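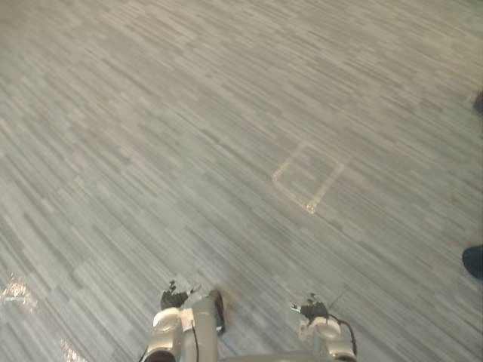 How to mark out a square on carpet with tape (and get it off again)

Filed under: Floors. Last updated 2024-01-31

A square ought to be the easy one. Four sides, all the same, a shape most of us mastered at primary school with a crayon. Then you kneel on a streaky grey carpet with a roll of tape and discover you have been living with a trapezium all along.

I have taped a lot of squares onto a lot of carpet, mostly for planning furniture and once for a community dance class in Samholm that needed to know where to stand. The method below is for short-pile carpet and carpet tiles. If yours is shaggy, tape will only hold hands with the top few fibres and let go when you leave the room.

What you need

Low-tack paper tape, 25 mm or wider
A steel tape measure
A piece of stiff card with a corner you trust
Scissors
A vacuum cleaner
Something to kneel on

Choosing the tape

Pale beige looks tasteful on grey carpet and can be surprisingly hard to see. On a flecked or striated pattern, one side of your square may shine nicely where it catches the light while the others quietly join the carpet. If the square is only for you, fine. If other people have to find it, buy blue.

Avoid parcel tape. It sticks beautifully and then leaves a stripe of glue that collects fluff until you move house.

Step 1. Vacuum

Go over the spot twice, the second time across the first. Tape sticks to whatever it meets first, and on most carpets that is biscuit.

Step 2. Pick your direction

Carpet with a linear pattern has opinions. Lay your square in line with the streaks and it will look straight even if it's a shade out. Lay it at an angle to them and it will look wrong even when it's perfect, and every visitor will tell you so. Go with the pattern unless the thing you're planning for has to line up with a wall.

Step 3. First side

Decide the length. For a small side table I use 599 mm, which is what the legs of my Tillon measure across and is no use to anyone who doesn't own one. Press one end of the tape down, unroll it low to the floor and smooth it from the middle outwards. Don't pull. Stretched tape shrinks back overnight and takes your corner with it.

Step 4. The corners

Set the card against the end of the first strip and run the second strip along its edge. Do the same at the other end, then close the gap with the last side. Overlap the ends and trim afterwards. I snip the points off so they come out slightly rounded — sharp corners are the first bit to lift under a sock.

Step 5. Check the diagonals

Measure corner to corner both ways. If the two numbers match and so do the sides, you have a square. If they don't, peel up the last side you laid and have another go. Yasmine Mansour, who taught me this, maintains that anything under 4 mm is the carpet's fault.

Taking it off

Fold the tape back on itself and pull slowly, nearly flat to the floor. Yanking it upwards brings tufts. Any stickiness left behind usually comes away if you dab it with the sticky side of a fresh piece, then vacuum again.

I left one down from October until after Christmas and it needed an evening with a damp cloth and some bad language. A fortnight is plenty.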